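Carpet or hard floor for a home office?

zlata_h
Posted Saturday, 9:14 am
So I'm finally turning the back bedroom into an office and I can't decide on the floor. The carpet in there is 90s beige and I hate it, but my sister swears I'll regret ripping it out because of the noise. Quote for vinyl plank from Magsi was 2,795 installed, which made me sit down for a minute. Anybody work from home on a hard floor all day?

mohsin_m
Keep the carpet! I went hard floor in November and my downstairs neighbor now knows my whole schedule. Also my feet are freezing by 10 am. If you hate the beige, get it dyed or throw a big rug on it.

lejla77
Totally disagree with Mohsin, sorry. Rolling a chair on carpet all day is miserable – you end up scooting around like you're in mud, and after a year there's a bald patch under the desk. Hard floor plus soft casters, done.
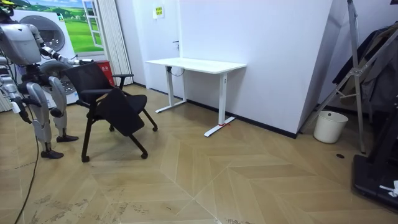 I swapped my casters for the rubber rollerblade kind and they glide like a dream, plus no scratches so far. Took me five minutes with a screwdriver to pry the old ones out. And get a second quote, mine from Totau came in way under yours for a bigger room.

mohsin_m
No scratches SO FAR. Give it a winter with grit on your shoes.

lejla77
I take my shoes off like a civilized person lol

sadia_s
Could you do it yourself, Zlata? Click-together plank isn't hard, it's just rough on the knees. I spent 977 on everything including underlayment, and the thick underlayment really helped with the footstep noise.

zlata_h
Ooh, under a thousand sounds a lot better. Sadia, which thickness did you get? And did you have to trim the door?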